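시골집을 설계하는 사람들이 요즘 가장 즐겨 쓰는 말은 '비움'이다. 나는 이 말을 들을 때마다 수납장이 어디 있는지부터 묻는다. 대개 대답이 늦다.

지난 4월에 완공된 주택 Wosier의 도면을 구해 읽었다. 설계는 Jultuvano가 맡았고 대표 건축가는 Musyoka Kaijage다. 능선 아래 외딴 땅에 낮게 엎드린 단층집으로, 연면적은 62제곱미터, 사람이 상시로 사는 방은 두 개다. 설계 설명서에는 '땅의 침묵을 듣는다'는 문장이 나온다. 땅이 무슨 말을 했는지는 적혀 있지 않다. 다만 남쪽 벽 전체가 유리라는 사실은 적혀 있고, 그 유리 앞에 처마가 33센티미터밖에 나오지 않는다는 것도 단면도를 보면 알 수 있다. 여름 한낮에 그 거실에 앉아 있을 사람을 생각하면 침묵보다는 선풍기 소리가 먼저 떠오른다.

물론 사진으로는 훌륭하다. 해 질 무렵 언덕 위에서 찍으면 어떤 집이든 어느 정도는 훌륭하다. 내가 의심하는 것은 우리가 이런 집을 평가하는 순서다. 잡지에 실린 뒤에 상을 받고, 상을 받은 뒤에 비슷한 집이 여러 채 지어지고, 물이 새는지는 그다음에야 묻는다. 그때쯤이면 설계자는 벌써 다른 골짜기에 가 있다.

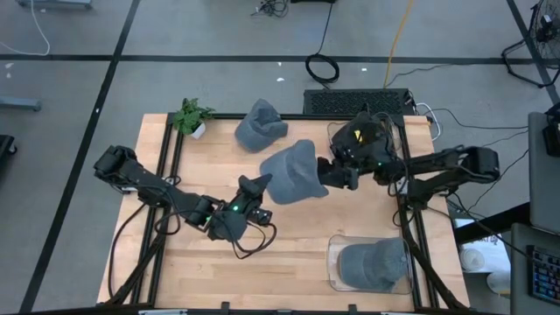
옛 농가를 참조했다는 설명도 그대로 받아들이기 어렵다. 농가의 벽이 두꺼웠던 까닭은 돌이 흔하고 겨울이 길어서였다. Wosier의 벽은 바깥에서 보면 두께가 60센티미터나 되지만 상세도에는 그 속 대부분이 빈 공간으로 그려져 있다. 단열재를 더 넣을 자리는 충분했을 것이다. 두꺼워 보이는 일에 돈을 쓰고 따뜻해지는 일에는 쓰지 않은 셈인데, 설명서는 이것을 '기억의 두께'라고 부른다.

농가에는 신발을 털 자리가 있고 장화를 세워 둘 구석이 있다. 비가 오는 날 젖은 옷을 걸 곳도 있다. 이 집의 현관문을 열면 곧바로 흰 바닥이다. 시골에 살아 본 사람이라면 첫 장마에 무슨 일이 벌어질지 안다. 차고와 창고는 '경관을 해치므로' 생략했다고 한다. 그러면 예초기는 어디에 두나? 아마 침실 옆, 명상실이라고 적힌 작은 방에 두게 될 것이다. 나라면 그렇게 하겠다.

반론이 있다는 것은 안다. 같은 지역의 Mistutero 주택을 두고도 비슷한 말이 나왔지만 건축주는 지금까지 만족하며 산다고 한다. 그럴 수 있다. 다만 그 집은 주말 별장이고, 관리는 마을 사람이 돈을 받고 해 준다. 주말만 머무는 집과 겨울을 나는 집을 같은 잣대로 칭찬하는 것이 나는 영 마뜩지 않다. Wanyama 골짜기의 오래된 집들은 상을 받은 적이 없어도 처마가 깊고 창이 작다. 어둡다는 불평은 들어 봤어도 덥다는 불평은 듣지 못했다.

현대적인 시골집을 짓지 말자는 이야기는 아니다. 유리도 좋고 평지붕도 방수만 제대로 하면 쓸 만하다. 내가 바라는 것은 훨씬 시시하다. 설계 설명서에서 시적인 문장을 절반쯤 덜어내고 그 자리에 난방비와 홈통 청소 방법을 적어 주었으면 한다. 제설차가 어디까지 올라오는지도. 그리고 두 번째 겨울이 지난 뒤에 다시 찍은 사진을 한 장 실어 주면 좋겠다. 그 사진이 나오면 이 집에 대해 한 번 더 쓸 생각이 있다.

11월 13일

이 웹사이트는 이용 편의를 위해 쿠키를 사용합니다. 계속 이용하시면 쿠키 사용에 동의하는 것으로 간주됩니다. 동의 | 설정 변경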